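Ovcombe lab opens its doors for robot demonstration

Visitors filled the ground floor of the Jirnska building in Ovcombe on a June afternoon to see how the company trains robots to handle fruit. The open day drew 70 people, among them packers from two nearby farms and a class from the local high school.

Angus Guthrie, who leads the handling group, ran most of the session from a computer. He showed the work in simulation first, with a wall screen carrying the view from the robot's gripper as it went after a banana on a wood-grain surface.

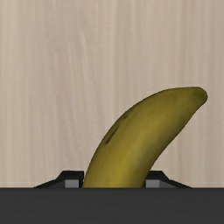 The group has built 42 practice tasks so far, Guthrie told visitors. Each one is run many times over with small changes in where the fruit lies and how it is turned. The banana task alone has been through 496 runs.

"Curved things are hard," he said. "You can close the fingers in the right place and still have it roll on you."

Asif Siddiqui took questions afterward. Several farm workers asked about bruising, and Siddiqui said the simulation does not handle that well yet – the team still checks it by hand on real fruit.

Students were able to try steering the simulated arm themselves, in groups of three. The line for that station ran past closing time at 4 p.m., and staff kept it open another half hour.

Jirnska plans a second open day in the fall. Schools can sign up at the front desk.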